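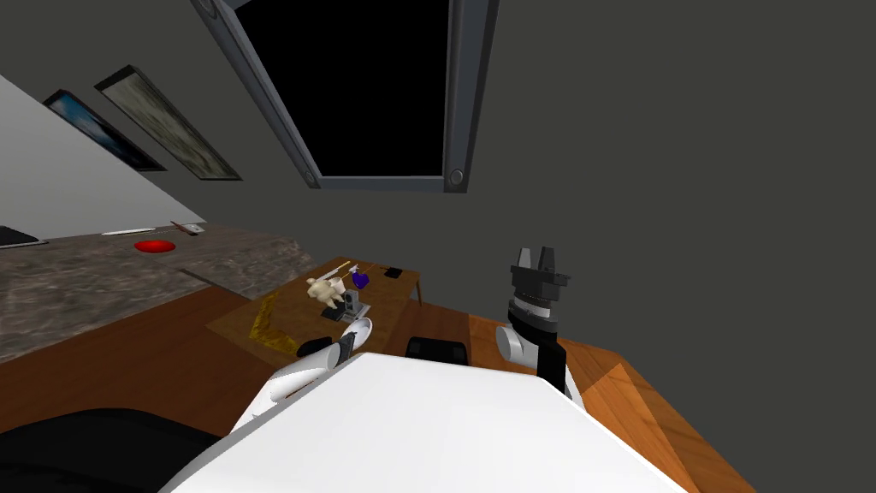

Head view, room scene. Left gripper toward the low table, right arm raised beside it.

Skunus tabletop episodes, faulted subset
README

Contents
This folder holds the 324 simulated episodes pulled from the September release of Skunus after the right arm was found to stall. The clean episodes are in the parent folder. Do not merge the two without reading the section on labels.

Each episode is a two-arm tabletop task in a furnished room, recorded from a head view and from a wrist view. Episodes run up to 600 steps. Failed episodes are kept at full length.

The fault
In the faulted episodes the right arm stops following its commands partway through and holds its last pose. The left arm is not affected. No error is raised. The episode logger (Grurik) goes on writing the commanded joint values, so the action stream looks healthy while the measured joint state is flat.

Dae-han Chae traced the stall to the joint limit check in the Clikov controller. When a wrist target lands past the soft limit, the check rejects the whole arm command, and the rejected target stays in the queue. Every later command is then tested against the stale one and rejected too. The queue is cleared only on scene reset.

Gripper commands go through a separate path and still work during a stall. A gripper that opens and closes on request is therefore no proof that the arm is live.
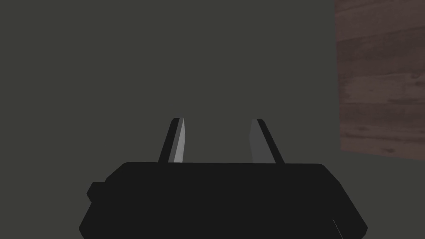 Wrist view. Fingers apart, nothing between them, gray wall behind.

How to detect it
Compare commanded and measured joint positions for the right arm. If the measured values stay constant for 22 steps or more while the commands change, treat the episode as stalled from the first constant step. Wrist images alone are a poor test - against a plain wall, small motions barely change the pixels.

Labels
The success flag is unreliable here. It was computed from object poses only, and a few tasks passed with the left arm doing all the work. Use the field arm_stall instead. It gives the step index of the stall, or -1 if none was found.

Known gaps
Contact forces on the right gripper were not saved before step 700 of the warm-up run, so the warm-up log cannot be used to check the limit values.
The Ryu export drops arm_stall. Read it from the source files.

Status
The controller now discards a rejected target at once. The episodes in this folder were not re-recorded.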